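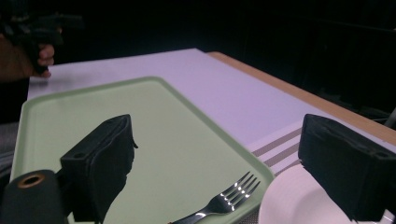 Home & Kitchen > Cleaning > Everyday Tips

How I Finally Got My Silverware Drawer (and Everything In It) Under Control

By Ieva Vanags
4 min read | 11 comments | 3 shares

My silverware drawer was a disgrace for years. Crumbs in the corners, a rubber band collection, one chopstick, and forks that came out of the dishwasher looking like they'd been rinsed in milk. I'd pull one out for company, squint at it, and give it a quick rub on my jeans when I thought no one was looking. So last March I took the whole thing apart and started over, and I've been tinkering with the routine ever since!

First, the drawer itself. Take everything out. Everything! Vacuum the corners with the skinny attachment, then wipe the inside with a barely damp cloth and a drop of dish soap. If your drawer is wood like mine, leave it open for a couple of hours before you put anything back. I got impatient the first time and ended up with a musty smell that hung around for weeks.

Now for those cloudy spots. If you have hard water (we do, it's terrible here on Kameck Road), what you're seeing is mostly minerals. Plain white vinegar on a soft cloth takes them right off. Wipe, rinse in warm water, dry straight away. Please don't leave your flatware soaking in vinegar overnight. I did that with my everyday set, forgot about it, and a few of the knives have had tiny pits in the blades ever since.

For the rainbow look that stainless sometimes gets – blues and golds, usually after a hot wash – the same vinegar wipe works. For stuck-on egg, mix baking soda with a little water until it's like toothpaste and rub it in with your fingers, going along the length of the piece. An old toothbrush is the thing for between the tines. Steel wool will scratch, so keep it for the grill.

Real silver is a different animal. I only have my grandmother's serving spoons, and those get warm water, mild soap and a proper silver polish before the holidays. They never go in the dishwasher, and they never go in with the stainless either, as the two can react and leave marks.

Speaking of the dishwasher, I changed how I load it and that helped more than any product did. I mix forks and spoons in each section of the basket so they don't nest together, because two spoons cuddled up will both come out dirty. Forks and spoons go handles down, sharp knives get washed by hand. And rinse off anything salty or lemony if you're not running the load until morning. Salt is rough on stainless.

Then dry it. I know, I know, the machine has a drying cycle! Mine leaves a puddle in every spoon. I open the door when it's done, let the steam out, and go over the lot with a cotton dish towel while the coffee brews. It takes 3 minutes, maybe less if the kids haven't used every spoon in the house.

My neighbor Ekua Antwi talked me out of lining the drawer with felt, and I'm glad. Hers looked gorgeous for a month and then she could never get the crumbs out. I went with a ribbed rubbery liner cut to size, the kind you can lift out and wash in the sink. To cut one neatly, make a paper pattern first and trim it a hair small, otherwise the edges curl up and catch on the divider.

A few odds and ends:

Put the things you use daily at the front. My pie server lived up there for nine years and I make pie twice a year.

Peelers, corn holders and anything pointy go in a separate box at the back.

Rust specks usually come from something else in the load, like an old can opener or a chipped rack. Baking soda paste gets the specks off. A new rack is the longer fix.

Wooden handles want a dab of food-grade mineral oil now and then. Rub it in, wait, wipe off the extra.

If the drawer sticks, rub a plain candle stub along the runners (wooden ones only – metal slides need a different treatment, and I'm still fighting with the one under my oven).

I do the full empty-out every three months now, and a quick crumb patrol whenever I spot toast bits. Next I'm tackling the spice cabinet, and if you have a good way to store those tall skinny jars that fall over every time I reach for the cumin, please leave it in the comments!

Filed under: Kitchen, Organizing, Stain Removal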